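Bevbridge Workroom – Soft Goods and Bench Inspection
Sheet 241, Room 2, canvas folding and hemming area
Inspector: Joelle Geagea
Date: 11/23/20

Marks used: OK = meets the standard. C = comment, no action required before the next shift. A = action required. N/I = not inspected.

Scope: canvas panels before folding, the folding bench, hand tools, lighting and floor. The sewing machines have their own sheet (see Sheet 271) and are excluded.

Section A – Canvas panels

A1. Panel identified by tag or job card – OK
Comment: Job card for the Kesteo order present and legible. Card number matches the log.

A2. Fabric free of oil, wax and adhesive – OK
Comment: Checked by hand on both faces before folding. Nothing transferred to a white cloth.

A3. Hem stitching continuous – C
Comment: The line of stitching was followed by fingertip for the full length of each hem. No skipped stitches found on the panels opened. Curved hems take longer to check than straight ones and should be allowed extra time on the card.

A4. Raw edges trimmed – A
Comment: Fraying on the beige canvas. Loose fiber at a raw edge can be caught in a fold and pulled, which lengthens the fray. Trim to the weave line with shears. Do not tear by hand and do not singe indoors.
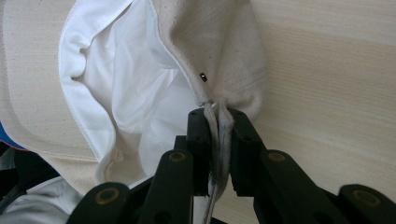 After trimming, run the edge once between thumb and finger. If threads still lift, return the panel for overcasting and mark the card with a C.

A5. Flecks or specks in the weave – OK
Comment: Darker flecks in natural canvas are accepted under the Kesteo terms. Treat as a stain only if the mark sits on top of the weave or comes off on a damp cloth.

A6. Fold pattern as instructed – C
Comment: Two people were folding to two different patterns. Both are safe. The Kesteo card calls for the hem to be folded inward, and that is the pattern to use on this order. Bitar panels may still be folded hem out.

A7. Stack height within limit – OK
Comment: Stacks on the shelf were below the painted line.

Section B – Folding bench

B1. Top stable under load – OK
Comment: Pressed at all corners and at the middle of the long side. No rocking.

B2. Surface free of splinters and raised grain – OK
Comment: Checked with a nylon stocking over the hand, drawn along the grain and then across it. No snags. Knots in the pale wood were checked separately, as a knot can lift with changes in humidity. All level.

B3. Surface free of pins, needles and staples – OK
Comment: Magnet passed over the full top before work and again at the end. One dressmaking pin recovered at the end check and logged. The magnet is kept on the hook by the door – please put it back there.

B4. Work area clear between panels – C
Comment: The center of the top is to be cleared after every panel. Offcuts go in the bin, shears go to the rack, chalk goes in the tray.
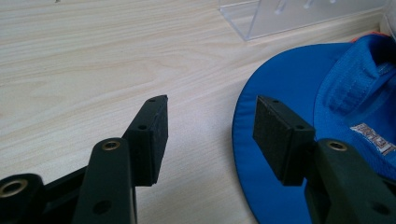 Wipe with a dry cloth only. The Bosano cleaner used last June left a residue that marked light canvas, and the remaining bottles have been moved to the storeroom for floor use.

B5. Edges rounded, no exposed fixings – OK
Comment: None.

Section C – Hand tools

C1. Shears sharp and closing fully – A
Comment: Pair 117 chews the fabric near the tip. Removed from the rack and tagged for sharpening. Pair 100 is fit for use.

C2. Seam rippers capped when not in use – C
Comment: One found uncapped in the tray. Capped on the spot.

C3. Clamps and clips free of burrs – OK
Comment: Jaw faces wiped and checked by hand. Any clip that leaves a lasting crease in canvas should be set aside.

Section D – Room

D1. Lighting adequate at bench level – OK
Comment: Stitching can be read without a task lamp during the day. Evening work N/I.

D2. Floor free of offcuts and trailing thread – C
Comment: Thread waste under the bench. Swept before leaving.

D3. Exit route clear – OK

Open actions
A4 – trim and recheck frayed edges before the Kesteo panels are packed. Bench lead.
C1 – sharpen shears, pair 117. Return to rack only with a signed tag.

Recheck of both items to be entered on this sheet, not on a new one.

Signed: J. Geagea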